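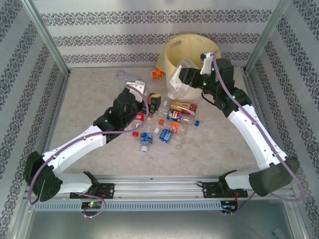
Plerkum kitchen bin, yellow, round - my review after 5 months

I bought this bin in September, when our old one with the pedal broke for the second time. I was tired of pedals. The Plerkum has no pedal and no lid, only a wide opening, and at first my sister-in-law Halyna told me it was a mistake for a kitchen.

What I like

The opening is really wide. I can empty a plate or put in a big plastic bottle without aiming. The color is a soft yellow, more like butter than like lemon, and it does not look dirty quickly. The handle hole is big enough for my whole hand, also in a winter glove when I carry it to the yard.

It is easy to wash. I use warm water and a little dish soap, and I leave it upside down on the balcony for one hour.

What I like less

The bag slides down. The shop says any normal bag fits, but with the cheap ones I must pull the edge through the handle hole and make a knot. The Sorkon bags with a string stay better, but they cost more.

The smell is the other problem. Without a lid you cannot keep fish or onion in it overnight. I now keep food waste in a small closed box and use the Plerkum only for packaging and paper. For this it is very good, maybe the best I had.

It is also light. When it is almost empty, our cat can push it over - it happened 3 times. I put a flat stone on the bottom, under the bag.

Would I buy it again?

Yes, for dry waste. For one bin for everything, I would look for a model with a lid. Yufang Tian asked me under my last review if it fits under the sink. In my cabinet it does not, so please measure yours first.

Liudmyla Kobzar, 28 February 2024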